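Kenneth Strachan
@kstrachan_mends

1/ I've been mending clothes for other people out of a back room in Turnudley for 10 years. People keep asking me how to start, so I'm putting the basics in one thread. Mostly cloth, some opinions.

2/ Start with something you don't care much about. A dish towel, an old pillowcase, the shirt you paint in. Your first patch will pucker. Mine did, and I wore it anyway.

3/ Needles. Buy a mixed pack of sharps and use the thinnest one that goes through the cloth without a fight. If you're pushing hard enough to hurt your finger, go up a size. Change needles more often than you think you should. A dull one pulls threads.

4/ Thread. All-purpose polyester is fine for almost everything. I use cotton on old cotton. The 1,000 yard spools are cheaper per yard, but you need to keep them out of the sun. I lost a good navy one on a windowsill.

5/ Color. Take the garment to the store and lay one strand across it in daylight. The spool always looks darker than a single strand does. If you can't get an exact match, go a shade darker.

6/ Wash it first. I turn away unwashed work now. Dirt hides weak spots, and new patch fabric can shrink the first time it goes through hot water. Wash and dry both pieces before you cut anything.

7/ Hold the area up to a window. You'll see how far the thin part goes, and it's nearly always wider than the hole. Your patch has to reach past the thin part into good cloth. I go an inch past if there's room.

8/ Round the corners of the patch. Square corners catch and lift. A coffee cup is a decent template for elbows. Knees want something longer, more of an egg.

9/ Baste before you sew. Big ugly stitches in a loud color, straight across the middle and around the outside. Pins shift when you turn the piece over. Mavis Strickland, who taught the evening class I took in Dunisdale, made us baste everything for a month and I complained the whole time. She was right.

10/ Darning is a different job. Use it for small holes and for knits. Run your rows one way, leave a little loop at each turn, then weave across. The loops give it room to shrink. Pull it tight and you get a hard lump in the heel of your sock.

11/ Someone asked about wool coats. Moth holes smaller than a pea can often be closed with threads pulled from the inside seam allowance. It's slow. I did one for Nana Asante last April and two little holes took me most of an evening.

12/ Lay the cloth flat before you decide anything. Smooth it with your palm, don't stretch it, and leave it alone for a few minutes. Creases can pass for damage on dark fabric, and edges that looked straight in your hand often aren't. Browns and blacks are the worst for this - use a lamp from the side.
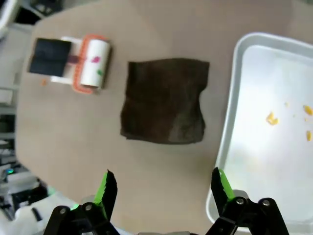 13/ Cutting. Long shears for long cuts, small scissors for everything else. Keep one pair for fabric only and tell the people you live with. Mine are old Väisänen shears I bought secondhand and have had sharpened twice.

14/ What I charge, as I get asked a lot. Simple patches are a flat rate. Anything with a lining is by the hour. If the repair costs more than the person wants to spend, I show them how to do it themselves and they usually manage fine.

15/ What I won't take on: leather, down jackets, wedding dresses. Hazel Oyelaran over in Skullham does leather and has better machines for it than I do.

16/ I counted up my receipt books over the winter. Some 900 repairs so far. Jeans are way out in front, and it's the inner thigh more than the knee.

17/ A few replies to save time. Yes, you can use iron-on patches, but stitch the edge too. No, I don't like fabric glue. Yes, a thimble is worth it - get a leather one if the metal kind keeps falling off.

18/ I'm at the table on Tuesday evenings from 6 if you're local and want to bring something in. Wash it first.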